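December, bench 2, after lunch

Zipper task again. Kolbrún wanted to see the fault for herself, so of course the first 12 runs were spotless. Run 13 obliged.

Symptom, same as Aksel wrote up last time: right gripper closes on the pull, wrist force climbs, the limit should trip at 40 N and doesn't. Controller carries on to 60 with every light green and then drops out of sync with the left arm, which is still holding its end of the bag like a man who hasn't been told the meeting is over.

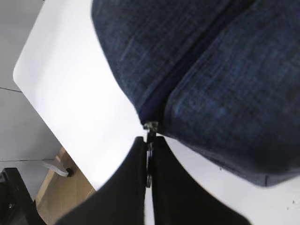
Went through the log with Igor. The limit is read once, at the start of the close, and the Trestby patch resets it to the default as soon as the fingers report contact. So we have a safety limit that is switched off by touching something. Igor said a word in Czech and wrote it on the whiteboard.

Tried: rolled back the patch. Force limit trips properly, but now the two arms don't share a stop — right one halts, left one keeps pulling. Swapped one bad thing for another. E-stop kills both, tested twice, and that stays within reach of a human hand until further notice.

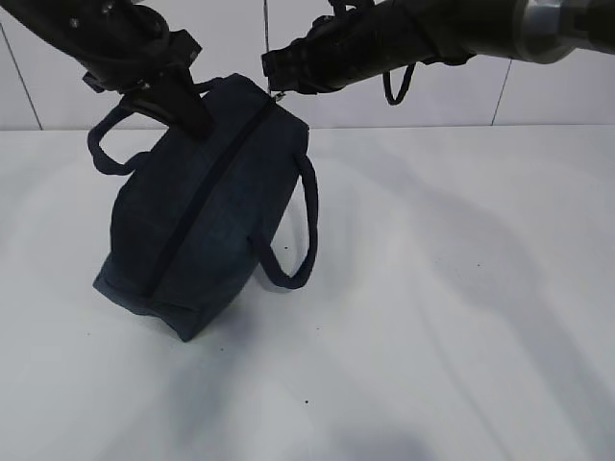 Wenceslao thinks the stop signal gets lost in the Mikkelsen bridge. I think it never gets sent. Loser buys coffee.

To do:
Log the stop line on both arms, same clock this time
Cap close speed at 12 mm/s
No unattended runs, and that includes "I was only next door"
Ask Kaj where the old bridge config went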